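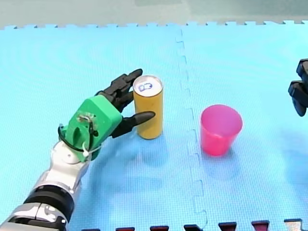

ok so I finally did the thing I've been threatening to do since February and switched all my grocery shopping to one big trip a month. Thread, because my group chat has muted me on this subject

Background: I live up in Rilbridge, the top end, past the water tower. The nearest real supermarket is the Darnusgate one and it's a 13 mile drive each way. I was going there three times a week. THREE. For, like, cilantro and one onion

So I sat down with my bank app one night and added up a whole year of "just popping in." Food, gas, the coffee I always get on the way out. I'm not going to post the grand total but the coffee and snacks part on its own was $2791. I had to go stand in the yard for a bit

(yes that includes the cheese pretzels. the cheese pretzels are a snack. I've seen people argue otherwise and I'm not getting into it)

Rules I set myself: one big shop at the start of the month, cash budget, and I'm allowed one tiny top-up for milk and fruit in the middle. No "oh we're out of tortillas" emergencies. If we're out of tortillas we are eating rice

Month one was a disaster, I'll just say it. I bought so much lettuce. Why did I think lettuce would be fine?? By the second week I had a drawer of green soup and I was eating canned peaches over the sink at 11 pm feeling very sorry for myself

Month two I got smarter and split everything into "eat now," "eat later" and "freezer." Berries, greens and mushrooms go in the first week. Then cabbage, carrots, apples, squash, which last practically forever if you leave them alone. Cabbage is the hero of this whole story. I had one go almost five weeks and it still had crunch 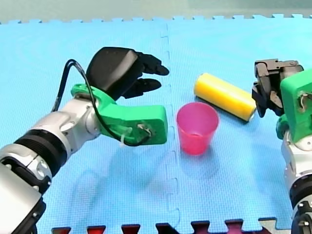

marshpickle79 replied that cabbage keeps even longer if you don't wash it and just peel off the outer leaves as you go, and that the same goes for leeks, which I did not know and have now tested on one (1) leek. Seems legit so far!

Freezer notes, since a bunch of you asked. Bread freezes great, slice it first. Shredded cheese, great. Cooked beans, great, and way cheaper than cans if you can remember to soak them, and I remember maybe half the time. Potatoes, no. Do not freeze a raw potato. It goes gray and weird and then it goes in the trash

Oh and I got one of those Väisänen bread tins, the ones with the wooden lid. It was a splurge and it kind of defeats the purpose of a thread on saving money, but the heel of the loaf is still soft on day four and it makes me happy every time I walk past it, so whatever

For the list I tried an app called Wavanum for a while. It's cute, it sorts things by aisle, but it kept sending me little "time to restock!" messages and that is the exact opposite of what I need in my life. Back to a paper list on the fridge with a pen on a string

The bit I didn't expect to like is the cooking at the end of the month. There's this stretch where the fridge is nearly bare and you get kind of inventive? Last time I made a lentil and carrot thing with the end of a jar of salsa and it was SO good and I will never be able to make it again because I wrote nothing down

The bit I still hate: the shop itself. It takes two hours, the cart steers like a cow, and there's always a moment at the register where I see the number and my stomach drops, even though I know it has to last the whole month. My brain just doesn't do that math in public

Someone asked if it works with kids in the house. No clue, I don't have any, but my sister has two teenagers and she laughed for a very long time when I told her. She says a gallon of milk lasts her until lunch

Savings so far: if I keep going like this I should be $3000 ahead by next spring, and that's with the bread tin. Some of that is gas, a lot of it is pretzels. I want to put it toward fixing the back steps before one of us goes through them

Next month's plan is to try dried mushrooms, buy 5 fewer cans of chickpeas (I have a situation in the pantry), and maybe find a cheaper place for coffee beans. If you have a good long-lasting veg I haven't mentioned, put it in the replies. Not turnips. I've had my turnip year

Last updated 8:40 pm

Search posts, people, tags

We use cookies to keep you signed in and remember your settings. Accept all Manage choices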